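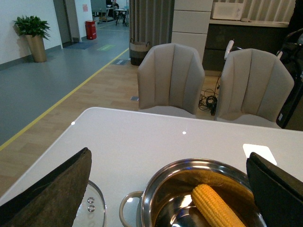 Corn on the cob in a stainless steel pot, with the glass lid beside it.

Havstead Community Kitchen
Frequently Asked Questions for Members and Visitors

Last revised November 19, 2022

The answers on this page apply to the Havstead kitchen and, except where noted, to the smaller kitchen at Wastness. Members who hold a booking agreement should read this page together with the agreement. Where the two differ, the agreement applies.

MEMBERSHIP

Who may become a member?

Membership is open to any person aged 18 or over who lives or works in the Havstead or Wastness area. Proof of address or a letter from an employer is required at the time of application. Local clubs, faith groups and tenant associations may apply for group membership, provided that one named adult accepts responsibility for each booking.

What does membership cost?

The annual fee for a household is $215. The fee covers all adults and children living at the same address and includes use of the kitchen, the shared pantry shelves and the dining room. Group membership is priced according to the size of the group, and the office will supply a quote on request.

May the fee be paid in parts?

Yes. The fee may be paid in full or in 4 equal payments over the membership year. The first payment is due before the first booking. If a payment is more than 3 weeks late, booking rights are paused until the account is brought up to date. Bookings already confirmed at that point are held for seven days and then released.

Is there a reduced fee?

A reduced fee is available to full-time students, persons receiving public assistance and residents over the age of 65. Applicants should ask for the reduced fee form at the front office. The information given on the form is seen only by the office and is destroyed once a decision has been recorded.

Can a membership be transferred?

A membership cannot be sold or given to another household. If a member moves within the area, the membership moves with them, and the office should be told of the new address within one month. Members who leave the area may request a refund for any unused full quarter.

BOOKING THE KITCHEN

How is a session booked?

Sessions may be booked online, by telephone or in person at the front office. Each session lasts three hours, including time for setting up and cleaning. A confirmation is sent by e-mail. A booking is not final until the confirmation has been received.

How far ahead may a session be booked?

Household members may book up to six weeks ahead. Group members may book up to twelve weeks ahead. During August, when demand for canning and preserving sessions is high, each household is limited to one session a week until the second half of the month.

What happens if a session must be canceled?

Notice should be given at least 24 hours before the start of the session. No charge is made when proper notice is given. A member who misses a session without notice will receive a written reminder, and after a second missed session will be asked to leave a deposit with future bookings.

May guests attend?

Each household may bring up to two adult guests to a session. Guests must sign the visitor book on arrival and are covered by the same rules as members. The member who made the booking must remain in the building for as long as the guests are present.

Are children permitted in the kitchen?

Children aged eight and over may take part in cooking under the direct supervision of an adult from their household. Younger children are welcome in the dining room but may not enter the kitchen while the ranges are in use. One adult may supervise no more than three children at a time.

EQUIPMENT AND SUPPLIES

What equipment is provided?

The Havstead kitchen has gas ranges, convection ovens, refrigerators, pots and pans with lids, mixing bowls, baking sheets, cutting boards and basic hand tools. The Wastness kitchen has electric ranges and a smaller set of cookware. Pressure canners are kept in the locked cabinet at Havstead and are released only to members who have completed the canning safety course.

May members bring their own equipment?

Hand tools, knives and cookware may be brought in, provided that they are clean and in good repair. Electrical equipment must be checked by the office before it is used for the first time. Deep fryers, portable gas burners and charcoal grills are not allowed in either building.

Are ingredients supplied?

Members are expected to bring their own ingredients. Salt, cooking oil, vinegar, dried herbs and flour are kept on the shared pantry shelves and may be used in reasonable amounts. Items marked with a colored label belong to a class and should be left in place.

Where does the produce on the free table come from?

Produce on the free table is given by local growers and by members with gardens. Manninen Farm delivers surplus vegetables twice a week during the growing season. Anyone may take from the table, including visitors who are not members. Produce should be washed before use.

May food be stored between sessions?

A small amount of refrigerator space is available for storage overnight. Containers must be covered and marked with the name of the member, the contents and the date. Food without a label is discarded at the end of each day. The freezers are reserved for the meal program.

What should be done if something is broken?

Breakage should be reported to the office before the end of the session. No charge is made for ordinary wear or for minor accidents. The cost of larger items may be recovered from the member when the damage was caused by careless use.

HEALTH AND SAFETY

Is a food handling certificate required?

A certificate is not required for cooking at home scale. It is required for any member who prepares food to be sold or served to the public. The office keeps a copy of each certificate on file and will write to the member two months before it expires.

How are food allergies handled?

The kitchens are shared spaces, and no surface or tool can be guaranteed free of nuts, wheat, milk, shellfish or other common allergens. Purple cutting boards are set aside for members with allergies and are washed and stored apart from the rest. Members with a severe allergy are advised to speak with the office before making a first booking.

What must be cleaned at the end of a session?

All surfaces, sinks, ranges and tools used during the session must be cleaned, and the floor must be swept and mopped. Cookware should be dried and returned to the shelf from which it was taken. A cleaning checklist hangs beside each exit and must be signed before the booking member leaves.

What clothing should be worn?

Closed shoes are required in the kitchen at all times. Long hair must be tied back. Aprons are available on loan and should be placed in the laundry bin after use.

CLASSES AND THE MEAL PROGRAM

What classes are offered?

The regular schedule includes basic cooking, bread baking, canning and preserving, and cooking on a limited budget. The schedule is posted in the front hall and on the website at the start of each season. Questions about course content may be sent to Ernő Hajdu, Education Coordinator, through the front office.

Do classes count as bookings?

No. Attendance at a class does not reduce the number of sessions a household may book. Persons who are not members may attend classes on payment of the visitor rate, if places remain one week before the start date.

What is the meal program?

The meal program prepares cooked meals for residents who are unable to cook for themselves. The program provides 2,000 meals a year, delivered on two routes, one serving Havstead and the other serving Wastness. It is supported in part by a grant from the Prastus Fund. Referrals are accepted from doctors, social workers, family members and the residents themselves.

GENERAL

Is parking available?

Free parking is available behind the Havstead building. Parking at Wastness is limited to the street, and members unloading heavy items may stop at the side door for up to fifteen minutes.

Are the buildings accessible?

Both buildings have step-free entrances and accessible restrooms. One work counter at Havstead can be lowered for seated use and should be requested at the time of booking. The Wastness kitchen does not have an adjustable counter at present.

How may a complaint be made?

Complaints should be made in writing to the front office. Receipt is confirmed within five working days, and a full reply is sent within one month. A member who is not satisfied with the reply may ask for the matter to be placed before the board at its next regular meeting.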